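The Hand-Held Gripper Build: Gallery from the Hallway and the Shed

Welcome in, and pull up a chair. Two years of evenings have gone into Vadimano, which is our name for a pair of grippers you hold in your own hands and squeeze, and enough people at the Grokano shared workshop have asked how it's going that a gallery page seemed kinder than answering everyone by email. Captions are mine (Mieke Schouten), and so are any errors in them. 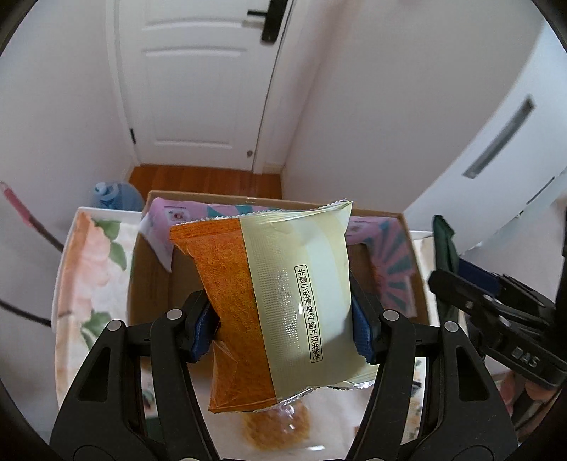

How hard should a home-built gripper squeeze?

Only as hard as it takes to stop the thing slipping, and a bit less than you think. Start with a soft pad and a weak spring, lift something you don't mind losing, and stiffen the spring a notch at a time until it stays put. If you start strong and work backwards you'll go through a lot of biscuits.

Flaky pastry, still sealed in its packet, in the fingers over the cardboard box. Packets like these are my favourite test piece of the whole build, because the wrapper wrinkles between the pads well before the pastry inside comes to any harm, and you can read the pressure off the creases with your own eyes. The dark blue pads on the fingertips have a texture to them, and getting to a texture I liked took most of July.

The boxes and tubs have cloth draped in them, and I do recommend it to anyone setting up at home. Bare cardboard is slippery and noisy, and a printed cloth gives you folds and bumps to work around, much closer to a real cupboard or a real shopping bag than a nice flat bench. Any old fabric will do. Mine comes out of the mending pile and in theory goes back there.

A few notes on the build, for those who've asked

The fingers. Thick black plastic, with a triangular opening in each one. The opening saves a good bit of filament and lets the finger give a little, which I found I wanted once I'd spent a whole Saturday with the first solid pair and had a wrist like a rusty gate. The colour was simply what was on the roll.

The screws. All the round-headed ones you see are from the same box, bought at De Graaf, the hardware shop near the tram stop, and I'd buy them again. I did try threading straight into the plastic on the early fingers and stripped nearly every hole, so the current ones have brass inserts, pushed in with an old soldering iron and a fair amount of muttering.

The pads. Glued on, then left overnight under a clamp. I've been through three glues. The one I've settled on peels off cleanly when a pad wears out, and it does smell, so open a window before you start and leave it open while you have your tea.

The log. Every pick goes in an exercise book with the object, the spring setting and whether it held. There are 268 entries so far, and 152 of them are food, which says something about how I shop. My hope is to reach 2,000 before I redraw the fingers — a long way off, I know, but I've promised myself not to fiddle with the design again until there's enough in the book to argue from.

The spring. Still the weakest part of the whole business. It came out of a Traditz desk lamp kit I'd had in a drawer for years and it's lovely and light, but it creeps after a long session and the grip goes mushy. If anyone has a source for small stainless springs that doesn't insist on a trade account, please do write and tell me!

If you're thinking of making a pair yourself, the drawings are in the folder on the workshop computer, under Vadimano, and you're welcome to them. Print one finger first and live with it for a few days before you commit to all four. Check the pivot hole with a drill bit before assembly, as my printer runs tight and yours may well run loose, and go easy on the pivot bolt. It should swing under its own weight.

I'm usually at the long bench on build nights if you'd like to have a squeeze of one for yourself, and I'll bring the exercise book along — plus whatever pastries haven't been logged yet.

Page last touched Tue 23 November. Spring suggestions to the pigeonhole marked Schouten, please.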